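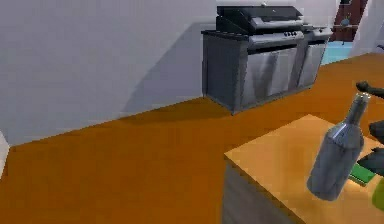
Telma Insaurralde wants to know if Kevside is worth paying for when you don't own an arm and don't plan to buy one. Left that under my last post and then asked again by email, so fine, moving it up the list.

Short version: yes for a month or two, then decide. Long version below, typed fast, dinner's on.

Kevside is the simulator subscription I've been on since August. You get a house, a robot, a pile of objects and a scripting window. $15 a month. The house packs are extra and I only bought one, Ikia, the one with the barbecue parked indoors against the wall and that very orange floor. There's a plainer pack called Culcombe that Catriona Tosh swears by. Haven't tried it.

What I've been doing with it: bottles. Glass wine bottle on the wooden table, gripper goes in from the side, pick it up, put it down. That's all. I figured it would be an evening. It was not an evening.

**Good stuff**

Setup was painless. Download, log in, pick a room, robot is there. No driver nonsense. My laptop is old and the fan screams but it runs.

The glass looks decent. You can kind of see into it, it catches the light down the side, and if you're feeding the robot's view into something that has to find the bottle that matters a lot. My first detector was trained on boring solid stuff and fell on its face with glass. Good to learn that for the price of a pizza.

Shadows are ok. Soft under the furniture, a big diagonal one on the wall behind the grill. I left the lighting on default.

Reset button. Love the reset button. Knock the bottle over, hit reset, everything's back where it started. Try that in a real kitchen.

**Less good**

Contact. The moment the fingers touch glass it gets weird – bottle leans, sometimes slides, sometimes does a slow little spin like it's on ice. You can turn friction up, and then it sticks to the fingers when you open them. I spent 2 nights on that one slider. The docs give it 2 sentences and one of those is a link to the other page that says the same thing.

Small objects look mushy at a distance. I can't always tell what's sitting in the next room. Close up on the table is fine, further off forget it. There's supposed to be a higher detail mode but on my machine it's a slideshow.

Clutter is fiddly too. I wanted other things on the table next to the bottle so the lower finger has something to worry about, and placing them by hand takes forever. Drag, overshoot, drag back. Type in numbers insted, trust me.

Support: slow but a person. Asked about the sliding bottle, got a reply in 2 days with a settings file attached. Helped a bit. Grips from low down the bottle are better now, the neck is still a coin toss.

**So Telma**

If you want to learn scripting a grasp and see why it's hard, get it, one month, base rooms only. Skip Ikia until you're bored of those. If you want numbers you can trust for a real gripper, I wouldn't, not with the contact the way it is. Catriona disagrees with me on this and says I've got my step size too big. She may be right, I havent gone back and checked.

Will put my bottle script up once I've cleaned out the swearing in the comments. Email me if you want the messy one before then.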